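Lambrakis Workwear
Home / Hand protection / Knitted gloves / Mixed bulk gloves

Trisora Mixed Knitted Work Gloves, bulk carton
Item no. 452
Sold by the carton of 200 pairs

Mixed knitted gloves for packing benches, stock rooms, garden work and general handling. Each carton holds plain white knits, white knits with a coloured cuff, blue and white gloves, and cream gloves with tan fingers. The mix varies from carton to carton and we can't pick out particular colours. If you need one colour only, order from the single-style list.

The gloves come loose, in pairs, with a paper band round each pair. Take the bands off before the gloves go into a basket or drawer, as they tear and end up at the bottom.

Sizes
Medium and large. The cuff colour tells you the size on the white knits: orange is large, green is medium. Plain white gloves have the size printed on a small tag inside the cuff. If you are between sizes, go up. The knit closes up a little after the first wash.

Fit
The plain and coloured-cuff knits have no left or right, so an odd glove can be matched with any other of the same size. The blue and white and the cream and tan gloves are handed. Keep them in pairs or you will have a bin full of left hands by the end of the season.

What they are for
Light and medium handling: boxes, crates, tools, garden waste, shelving. The plain knits are also worn as liners under a heavier glove in cold weather.

What they are not for
Chemicals, hot surfaces, blades, broken glass or live electrical work. They are not waterproof. For wet work see Ditano dipped gloves.

Washing
Wash at 40 degrees with ordinary powder and no softener. Wash the white knits apart from the blue ones the first time. Dry flat or on a line. A tumble dryer on high will shorten the fingers, and we don't replace gloves that have shrunk this way.

Storing and sorting
Most customers keep their gloves in an open basket at the end of the bench. A basket with holes in the sides and base is best, so that air gets through and grit drops out. Shake it over a bin now and then. The Baris perforated baskets on our storage pages come in white and grey, and two will stand side by side on a standard shelf.

To sort a pile, lay the gloves out flat on a smooth table with the fingers all pointing the same way. Take out the handed gloves first and pair them up. The rest can be matched by size. Check the fingertips and the join at the thumb before they go back, and throw out anything with a hole.

Prices and quantities
The price shown is per carton. The first price break is at 1,000 pairs (five cartons) and the second at 2,000 pairs (ten cartons). Breaks apply to a single delivery to one address. Part cartons are sold over the trade counter only, in bundles of 12 pairs.

Delivery
Orders placed before 2 pm leave the same day, Monday to Friday. Ten cartons or more go out on a pallet, and the driver will need somewhere level to put it down. The trade counter is open on Saturday until noon.

Returns
Unopened cartons can come back within 30 days. Once a carton has been opened we can only take back faulty gloves. Send a photo of the fault and the number printed on the end of the carton.

Often bought with this item
Baris perforated basket, white
Ditano dipped glove, size large
Trisora cuff clips, bag of 50

Gloves and basket on the table 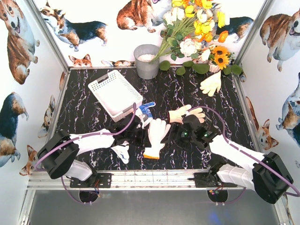
Sheldon Hiebert
Buyer, hand protection

The white perforated basket is sold separately, as are the gloves with tan fingers and the orange-cuffed knits if you want them by single style. Sample pairs are free to account holders. Ask at the counter or put a note on your next order, and say which size you want. New cuff colours are due in April and will go into the mixed cartons as the old stock runs down. Item number and price stay the same.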